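July 18, 2021

Bedroom corner, laundry and baskets. Writing this up while it's fresh, mostly for me and for Mercy Lyimo, who asked how the basket question was going.

Still on wicker. I know, I know, we said in May that we'd try the canvas ones from Hallance, and I did have them here for a while, but they slump the minute you put one sock in them and then you're holding the rim up with your elbow while you fold. Wicker stands there and behaves. The larger one has the handle slot cut into the short end, and that slot is the thing I like best about it — four fingers go in and you can drag the whole basket along the floor without bending all the way down.

Folding spot is the bed again. I tried the kitchen table for a few days and kept having to clear it for meals. The bed is a better height for me, and there's so much of it! You can spread a shirt right out, sleeves and all, and still have space for the pile. I keep the sheet bare while I'm sorting, no blanket and no pillows on the working side, or small things go missing in the folds.
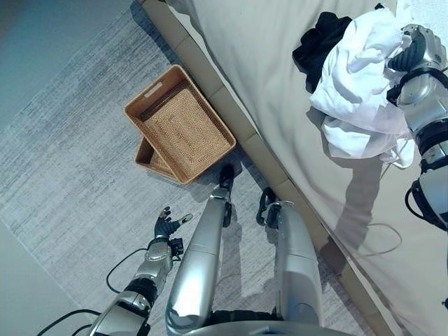

The other thing I wanted to get down is the sorting order. I used to do everything by person, and it made for a lot of walking back and forth. Now I go light and dark first, straight off the bed, then by person when it's all folded. Whites and blacks tangle together worse than anything else (sleeves, mostly), so I pull the top piece free, give it a shake, lay it flat and only then look at what was under it. Slower per piece, but I don't end up refolding.

Times from the last two goes: 14 minutes with both baskets on the rug beside the bed, 16 with them over by the door. Not a huge gap, and I was on the phone for part of the second one, so make of it what you like. I'm keeping them on the rug anyway. They don't slide there the way they do on the smooth floor.

Rug notes, while I'm at it. The gray and white streaks hide lint beautifully, which sounds like a good thing until you walk on it barefoot. Vacuum along the bands, then across. Mercy says her Kusemum brush gets more up than the vacuum does, and she's going to lend it to me. Must remember to give back her steamer at the same time.

Nesting: the baskets will stack for storage, but push the top one down hard and the weave catches, and then you need two hands and a bad word to get them apart. Set it in at an angle and it lifts right off.

To do:
Ask Farooqui's if they sell liners for the larger basket (measure the base first, last time I guessed)
Dab of wax on the rim where it snagged my gray sweater
Try sorting with the second basket for lights only
Bed rail — go over the seams between the panels with the narrow nozzle, they collect fluff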